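Search this site Search Go

Course notes, Service Automation
Unit 7: Can the machine do the chore yet?
Posted in November by the course instructor
12 shares 3 comments

Please read these notes before the class and bring your own chore with you. By "your own chore" I mean one small job which you do at home or at work, and which you can describe in enough detail that another person could do it from your description.

1. Where we stopped last time

In Unit 6 we looked at jobs where the object is always the same and always comes to the same place. A box on a belt is the usual case. The machine does not need to understand the box. It needs to know the position, the size and the weight, and these are given. Such jobs have been solved for a long time, and I will not repeat them.

The chores are different. In a house, or in a small shop, the object is soft, or it is wet, or there are many objects in one hand together. The same job on two mornings is not the same job.

2. Three questions for any chore

Before you say "a robot can do this" or "a robot can never do this", answer these on paper.

a) What changes its shape when you hold it?
b) How do you know that you are finished?
c) What does it cost if one attempt goes wrong?

Students often answer (a) well and forget (b). Take folding a towel. You are finished when the edges meet, and a camera can check it. Now take making a bed in a guest house. When is it finished? The guest house Arska, which we use for our case work, has a written rule for this, and even with the rule two workers do not agree.

3. Case one: emptying the dishwasher

In the Zuro exercise the task was to move plates and cups from the rack to a shelf. Out of 100 attempts with plates of one kind, the arm completed nearly all. When we mixed the cups, the result became much worse. The reason was the handles. A cup with the handle turned to the wall of the rack must first be turned, and for a person this is not even a step, the fingers do it on the way.

Please note the speed also. The arm needed 423 seconds for one full rack. I have asked you to time yourselves at home. Write the number on your sheet and do not improve it.

4. Case two: the flower shop

This is the main case for the coming class. The shop is called Ashworth, and the chore is the hand-tied bouquet.

The worker holds the stems in one hand and adds with the other. The holding hand does several things at the same time: it carries the weight, it keeps the stems at an angle to each other, and it opens a little each time a new stem comes in. If it opens too much, the bouquet loses its form. If it closes too much, a soft stem is crushed. Tulips are a good example of a soft stem. Small flowers on thin sprigs make another difficulty, because they catch on the leaves of their neighbors.

Try to apply question (b). When is a bouquet finished? The shop will say "when it looks full". This is not a useful stopping rule for a machine, so your group must propose a better one. You may use the diameter, the number of stems, the view from the top, or something of your own.

For (c), think about the price. A dropped plate costs one plate. A broken stem in the middle of a bouquet can mean that you take all of it apart.

5. What is possible today, in my opinion

Possible: carrying a finished bouquet from a table to a bucket, cutting stems to one length, wrapping with paper if the paper is stiff.

Possible sometimes: taking one stem from a bucket where many are standing. The Jirkell exercise had 800 recorded demonstrations of this by human workers, and the trained arm still often pulled out two stems together.

Not yet: building the bouquet in the hand, with mixed flowers, at the speed of a shop.

You are free to disagree with this list. If you disagree, say which of the three questions you answer in another way than I do.

6. Work for the class

Groups stay the same as in Unit 6. Each group writes one page.

- Split the bouquet chore into steps. Do not use the word "arrange", it hides too much.
- Mark each step with P (possible), S (sometimes) or N (not yet).
- For one step marked N, say what the machine is missing: a sense, a finger, or a plan.
- Add your own chore at the end and mark it in the same way.

For the first point, look at the picture below. Pay attention to the grip on the stems and think where a second hand would have to come in.

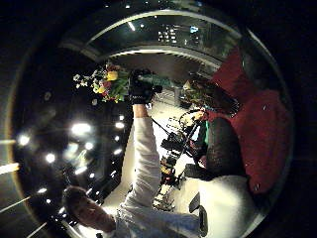

Fig. 1. Bouquet with yellow tulips, stems held in one gloved hand.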